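Last updated 5/13/26
Filed under: Threads / Home & Laundry

Estrella Arriaga
I have been folding clothes for most of my life and I still can't fold a hoodie. A thread.

T-shirts, fine. Pillowcases, a pleasure. Then the hood comes out of the basket and I'm a child again, holding it by the wrong end.

The trouble is the hood. You get the body flat, sleeves tucked behind, everything square, and there's this empty sack on top looking at you. Every tutorial says to "simply fold the hood down." Down where? It was already down. That's how hoods hang.

I tried the shop method, with the clipboard. Mine was a cutting board. The hoodie came out very neat and smelled of onion.

I tried the roll, where you stuff the whole thing into its own hood. Faisal Bhutto swears by it and has a drawer of what look like small dark hams. He can't tell any of them apart. He wore his gym one to a christening in February.

Dark ones are the worst. On a pale shirt you can see the seams and work out where you are. A black hoodie in a heap has no north. I go looking for the label, because wherever the label is, the neck can't be far.

(Unless it's a side-seam label. Whoever started putting care labels in the side seam owes me 4 minutes a week.)

And jackets with a lining - the outside folds one way and the inside has made other plans. You smooth the front and a sleeve lining comes up like toast.

What finally got me somewhere was doing less. Put it on a bare table, bed's no good, too soft. Find the label. Pinch the shoulders, lift, let it hang, and lay it back down face first. Sleeves in, hood over the sleeves, then in half from the bottom. It won't look like the shop. It will fit the shelf.

The lifting is the part I always skipped. I used to push at the pile from the edges, hoping it would sort of open up, like a flower. It's a hoodie. It does not want to open.

Starting position, as ever:

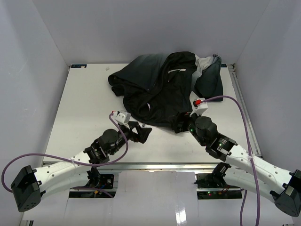

Label located. The rest is negotiable.

I have 2 left to do tonight and one of them has a zip. We'll speak again when I've recovered.

Comments

Vibeke Hafstein: Hang them up. There is a whole rail invented for this.

Estrella Arriaga: The rail is full of coats, Vibeke.

Åsmund Lunde: face first was the bit I was missing, thank you. just did three and only swore at the zip

Unnur Thygesen: Still thinking about the christening.

Faisal Bhutto: It was a clean one.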